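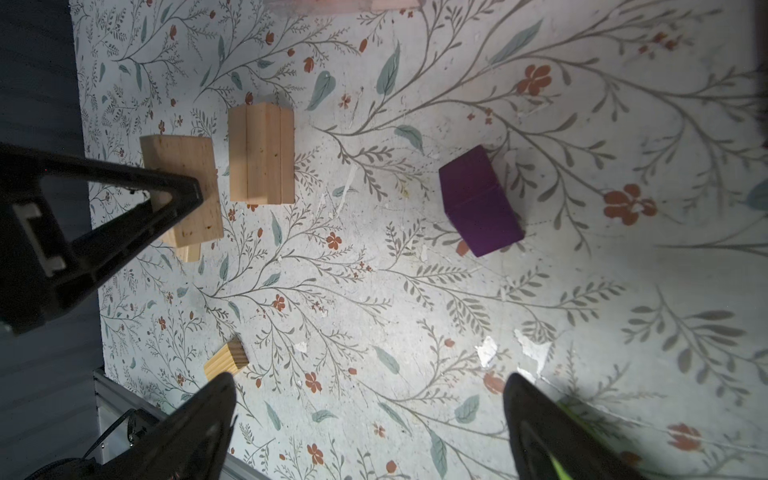 Los bloques vuelven a la mesa

Con el comienzo del curso reabrimos la mesa de construcción de la ludoteca Dridstead. Durante el verano la tuvimos plegada en el almacén y los bloques guardados en sus cajas. Desde el 1 de septiembre de 2024 está montada otra vez en la sala pequeña, con el mantel blanco de ramas y flores, y se puede usar en todo el horario de apertura sin reserva previa.

El fondo de bloques ha cambiado un poco. Hemos revisado pieza por pieza lo que había, hemos retirado las que tenían astillas o esquinas partidas y hemos lijado las que todavía servían. Después del repaso quedan 419 piezas en uso. La mayoría son de madera clara sin pintar, de varios tamaños: tablillas finas, tacos cortos y los prismas altos que los niños suelen poner de pie para hacer torres y puertas. También hay cubos de color, entre ellos los morados, que se habían quedado en el fondo de una caja y que ahora están repartidos con el resto.

Notaréis que no todas las piezas claras tienen el mismo tono. Las que llegaron con la donación del colegio Fulton son más antiguas y han tomado un color miel. Las compradas después son más pálidas. Encajan bien entre sí y no hace falta separarlas al recoger.

Sevim Yüksel, que lleva la sala pequeña, ha preparado unas fichas con propuestas para empezar. Son 41 tarjetas, ordenadas por dificultad. Las primeras piden cosas sencillas – apoyar una pieza inclinada sobre otra más pequeña sin que resbale, levantar un prisma y dejar un cubo a su lado – y las últimas son puentes y escaleras que necesitan dos personas. Las fichas están en castellano y llevan dibujo, de modo que también sirven para quienes aún no leen. No es obligatorio seguirlas.

Sobre el mantel: nos han preguntado si no sería mejor dejar la mesa desnuda. Lo probamos en primavera y el ruido de las piezas al caer molestaba en la sala de lectura. Con la tela se oye bastante menos. Conviene estirarla bien antes de empezar, ya que una arruga basta para que una torre alta se venga abajo. Si se mancha, avisad en el mostrador y pondremos el de repuesto.

Para recoger seguimos con el sistema de siempre. Las piezas grandes van en la caja de abajo, tumbadas. Las pequeñas y los cubos de color van en la de arriba. Pedimos que se mire también debajo de la mesa y detrás del radiador, donde cada semana aparece alguna.

Los bloques no salen en préstamo. Para casa tenemos el juego Bíró, más pequeño, en bolsa de tela, que se puede llevar durante 6 días con el carné familiar. Hay dos bolsas disponibles y una tercera a la espera de que lleguen las piezas que le faltan.

En octubre haremos una tarde de construcción en común, con todas las cajas abiertas en el suelo de la sala grande. La carpintería Plostier traerá recortes de pino ya lijados para completar el fondo, y quien quiera podrá quedarse a marcarlos con el sello de la ludoteca. La fecha saldrá en el próximo boletín y en el tablón de la entrada.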